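Speaker notes: Drainage and surface tolerance in the Tanholm pump track and plaza
Session 3, Wednesday, 10:40. Slot is 25 minutes including questions.

Slide 1. Title
Introduce myself and credit Ajith Mathew for the survey work. Bello Oyelaran did the hydraulic model and is in the room for questions on it. Say that the talk covers the ground, the falls and the joints. Riding lines and line testing are in the other paper.

Slide 2. Site
Tanholm is a former bus turning area at the low end of a residential street. Made ground over stiff clay. The old kerb line is still in place on the north side and we kept it as the edge of the planting strip. The plaza is open on three sides, with no fence. People cross it to reach the stop at Dollileck, so the main route has to stay dry enough to walk on in ordinary rain.
Point at the contour plan. Total fall across the site is 260 mm, corner to corner. Pause here, as the rest of the talk depends on that number.

Slide 3. What 260 mm means
A flat plaza of this size needs a fall in more than one direction. Put everything to one side and the far edge gets a step. A step there breaks the accessible route. We split the surface into four planes draining to two slot channels. The pump track sits inside the eastern pair.
The ridge between planes is set by eye on most jobs. We set it out from the model and held it with pins every 3 m.

Slide 4. Ground investigation
Four trial pits, two soakaway tests. Both tests failed. Water level in the second pit had not moved by the next morning. Infiltration was dropped at that point and the scheme went to attenuation with a restricted outlet.
If asked: yes, we looked at a shallow gravel blanket under the whole plaza. Bello's model showed it filling from the clay side in winter and leaving no storage for the storm.

Slide 5. Attenuation
Storage is in a crate tank under the seating terrace. Outlet is a vortex control to the existing sewer. The crates are kept clear of the track because the berms put an uneven load on the ground, and the crate supplier would not give a figure for it.
Access chamber is in the paving, outside the riding area. Early drawings had it at the foot of the second berm. Ajith caught that on the setting-out drawing.

Slide 6. Concrete against asphalt
Rollers and berms are asphalt on compacted stone. The plaza is in-situ concrete with a light brushed finish. The two materials meet along a curve, and they move differently. The joint is a steel edge with a sealant bed on the concrete side.
Go slowly on the section drawing. The edge is fixed to the concrete only. On an earlier job at Jisamdale it was fixed to both, and the sealant tore in the first summer.

Slide 7. Surface tolerance
The specification asked for 3 mm under a straightedge on the plaza. Small hard wheels find anything larger. On the walking route a looser figure would do, but we kept one tolerance so the contractor had one method.
We took 311 readings after curing. Of these, 81 were outside tolerance on the first pass. Nearly all of them were in one bay, poured late in the day in June with the finishing crew short by two people. That bay was ground back and checked again. The grinding took off the brushed texture, and the bay is now a slightly different gray. It has been left that way.

Slide 8. Joints
Saw cuts run at right angles to the main direction of travel wherever the geometry allows. A cut running along the line of travel will take a wheel. Cuts are narrow, filled flush, and checked again after the first winter.
The bay plan was drawn before the furniture plan. Two benches landed on joints and were moved. Draw them together.

Slide 9. Standing water
Two ponds after the first heavy rain. One at the throat of the western channel, caused by leaves. One on the flat beside the start mound, caused by us. The plane there was designed at 1 in 100 and built closer to level, inside the tolerance for both flatness and fall taken separately. The two tolerances add up. A small gully was cored in later.
Recommendation for the next job: state a minimum built fall as well as a straightedge figure.

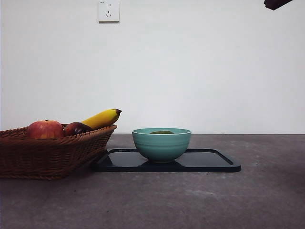
Slide 10. Maintenance
The channels are cleaned monthly, and weekly when the leaves come down. The Iyengar grating we used lifts out in short lengths with one key. Longer lengths look better but need two people.
Sealant is inspected once a year. The steel edge should be checked at the same visit, with a hand along the full length for raised ends.
Asphalt on the berm faces will need attention before anything else on the site. Budget for it as a separate line.

Slide 11. Points to carry to the next scheme
Fix the levels before the shapes. Get the soakaway tests done before the public drawings go out — ours came back after, and we had to redraw the planting. Put the straightedge method in the tender, with a drawing of where the readings will be taken.

Slide 12. Questions
Likely ones: cost of the grinding (contractor's, under the specification), noise from the slot channels (a rattle at two gratings, shimmed), and lighting, which was a separate contract. Send hydraulic questions to Bello.
Spare slides 13 to 15 are the joint details at full size. Leave slide 13 up if the discussion runs over.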